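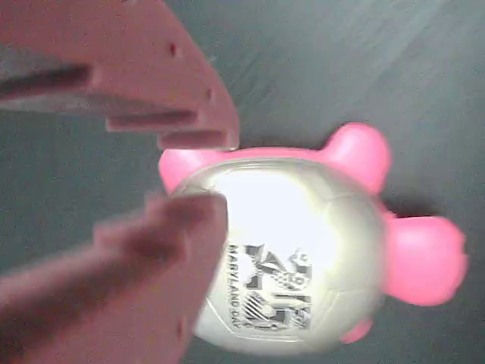 Pink fingers on the turtle, coming in from the left. Maryland Day turtle, shell up, dark gray surface.

20th March

Fingers, round whatever this is. I stopped numbering them in February, when the numbers started to feel like an accusation.

State of the arm first, for whoever opens this book next. Base and shoulder are the Fjeld kit, bolted down at the window end of the bench. The elbow is ours. The wrist is also ours and I would like it not to be discussed. Controller is the Daten board with the relay missing, which doesn't matter for this job but will matter to someone the day they want the relay.

The new fingers have the stepped inner edge. The flat ones from last month held a block of foam beautifully and held everything else like a politician holds an opinion. Steps are cut coarser than the drawing asks for. The drawing was optimistic about our printer. The long slot stays, partly to let the finger give a bit and partly to save filament, and I have stopped pretending I know the proportions of those two reasons.

Why the turtle: it's small, it's domed, it has legs in awkward places, and it was in the drawer. The Matdale people test on a machined aluminum cylinder. Good for them. Not much in my kitchen is a machined aluminum cylinder, and the whole point of this arm is to put stuff back in the bin it came out of.

Settings for today's run:
Servo limit 50 percent
Close time 300 ms
Approach from the side, fingers one above the other as the overhead view has it
Zallum script, old branch, because the new branch wants a login

Tries: 8. Results, in order of how much I want to write them down:

Five good lifts. Up, hold, across to the tray, down. On two of those the turtle rotated on the way and arrived facing the wall, but it arrived.

Two slides. The upper finger gets to the shell first, the lower one comes in late, and the turtle leaves in the direction of its own head. I had this down as a grip problem for most of the morning. It's a timing problem. The linkage on the lower finger has slop in it and you can feel it with your thumb if you bother to, which I did after lunch.

One launch. Error 1331 in the log, which the manual lists as "reserved." The turtle was recovered from behind the drill press along with a 4 mm hex key that I accused three separate people of taking. Apologies are owed and will be made in biscuits.

What I changed between the second slide and the last lifts: a washer under the lower pivot, and the close time up from 200. That's two changes at once, I know. Whoever wants to separate them is welcome to the bench any evening it's free.

The ridges do seem to help near the rim, where the body meets the shell. Higher up on the dome there isn't much for them to bite on and the grip is mostly squeeze. I tried a strip of bicycle inner tube along the lower finger before the fourth try, and it picked up so much bench dust that it turned into a very good lint roller. Off again. If anybody has a softer strip that can be washed, leave it in the tray marked ARM, not the tray marked ARMS, which belongs to the puppet project.

Camera note – focus is still hunting whenever the fingers come up close to the lens. The lower one goes soft every time, and the tracking script then reports that it has gone somewhere else. It hasn't. Lock the focus by hand before you start and write down where you locked it. I did the first part.

Still to do:
Proper bushing for the lower pivot, the washer is a loan from the lathe guard
Reprint lower finger with the same steps, tip a little less round
Find out what 1331 is reserved for
Power supply got over 60 C on the last two runs, move it out from under the shelf
Return hex key

Fingers are still on the arm. Turtle is back in the drawer, left side, under the calipers. Please don't run the new branch overnight.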